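About Kallska Chess Club

Started by Ilango Thampi with two boards and a kettle. Now a proper club – 5 teams in the Probert League, a junior section, and our own weekend open. Still got the kettle.

What we do
Club nights, league matches, coaching, blitz. All standards. If you know how the knight moves you can come along, and if you don't we'll show you.

The Kallska Open
Five rounds, Swiss, three sections. Entry limited to 400 players after the year we let in 600 and ran out of clocks. Arbiters' decisions are final, including the ones about parking. Results go up the same night, crosstables when Karthik gets round to it.

Coaching
Karthikeyan Thomas runs the juniors. Rated 2,154 on the March list, was higher, doesn't want to talk about it. Endgames first, openings later – parents do ask about this. Groups are small and theres usually a waiting list, so email early.

Teams
A and B teams play in division one. C team in two. D and E are where most new members start, and they travel as well, mostly to Pestville and back. Captains pick the sides, please tell them if you can't play. Before the match, not during.

Online
April 2020: the hall is shut so everything has moved to Drudero for now. Club blitz, a slow ladder (one game a week) and junior lessons. Ask Ilango for the team password. Use your real name in your profile or we wont know who to let in.

Membership
Adults pay yearly, juniors half. First three visits free. Anyone who has already paid for the summer term gets it carried over, no need to write in.

Contact
Membership and teams – Ilango. Juniors and the open – Karthik. Use the form, the phone number on the old leaflets is dead.

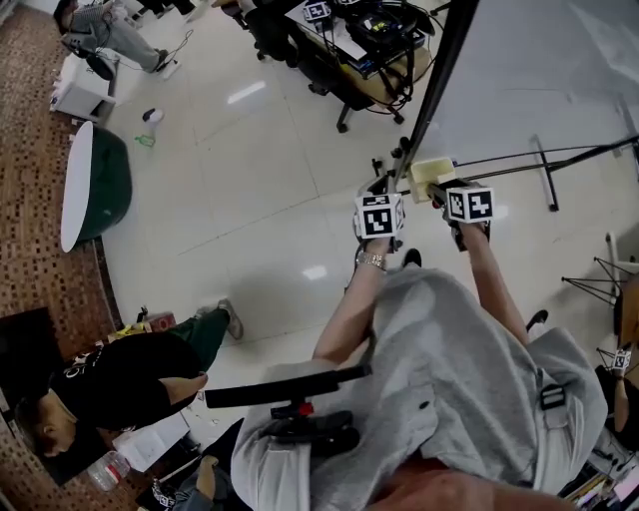 Grey hoodie, white floor tiles, both hands full.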